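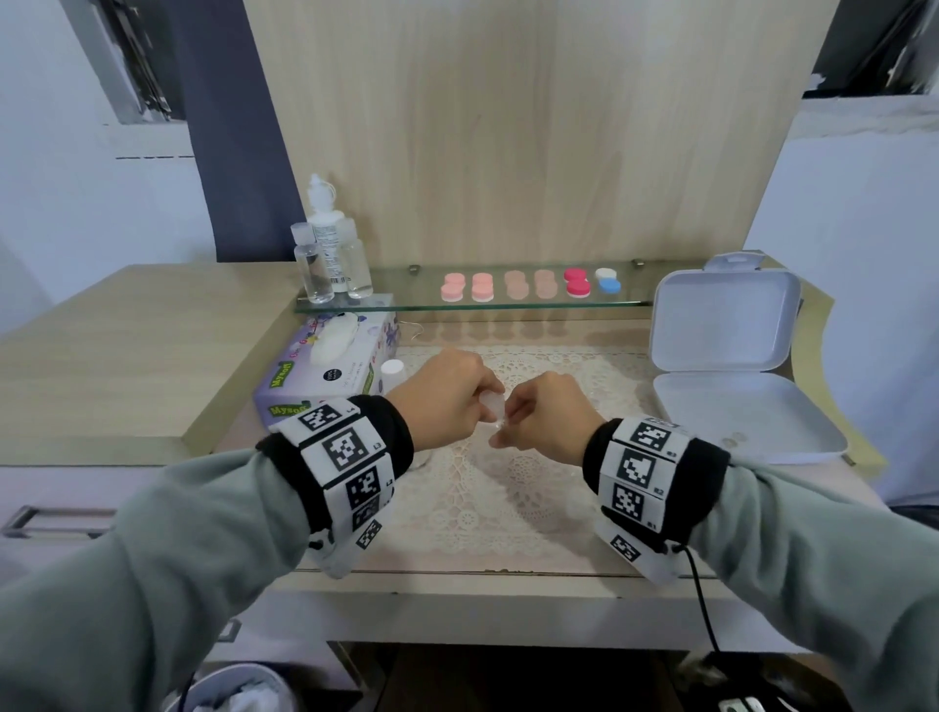
A reader from Vistlow wrote under the old version of this page that her doily came out of the wash clean but two fingers smaller, and with a wave all along the border. She asked if it can be saved. It can, almost always, and I rewrote the steps so that the wave does not appear in the first place.

## Washing and blocking a crocheted doily

This method is for cotton thread. If you do not know the fiber, test one corner with a wet white cloth before you put the entire piece in water. When color comes off on the cloth, stop and use only cold water, for a short time.

### What you need

- a basin or a clean sink
- mild liquid soap, without bleach
- 2 white towels
- a foam board bigger than the doily
- rustproof pins, more than 39 for a big round one
- starch, if you like a stiff edge

I buy my pins from Setance because the heads are flat and do not catch the thread. Any rustproof pin is good. Please check the package, as a rust spot is much harder to remove than a coffee spot.

### Washing

1. Measure the doily across its widest part and write the number down. You will need it later.
2. Fill the basin with lukewarm water, 84 °F if you have a thermometer. Mix in the soap first and put in the doily after.
3. Press it down with the open hand. Do not rub and do not twist, also not in the places with stains.
4. Leave it for one hour. If the water became yellow, change it and repeat.
5. Rinse until there are no more bubbles. For me this takes 3 basins of water.
6. Lift it with both hands underneath. Wet cotton is heavy and the loops stretch when it hangs from one side.

Roll it inside the first towel and press along the roll. Then open it and lay it on the second towel. 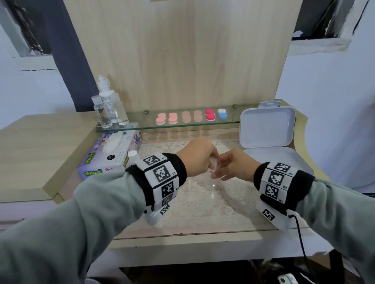 *White crocheted lace makes a nice cover for a dressing table.*

### Blocking

Put the board on a flat table. On paper, draw a circle with the size you wrote down, cover it with clear plastic and place it on the board. The doily goes on top with the right side up.

Pin the center first. After this, pin four points of the border, like on a clock: 12, 6, 3 and 9. Go on always with the opposite side, so the tension stays equal. Each small point of the border gets its own pin, leaning a little to the outside.

If the doily became smaller, pull it only a little past its present size, let it dry, and wet and pin it again. Do not try to win back everything in one evening.

### Starch

Brush it on while the doily is pinned and still damp. The Destico powder I have must be mixed with cold water before the hot, otherwise it makes lumps. One thin layer is enough for a piece that lies flat.

Leave the pins in overnight. Near a radiator it dries faster, but the border dries before the middle and the wave can come back.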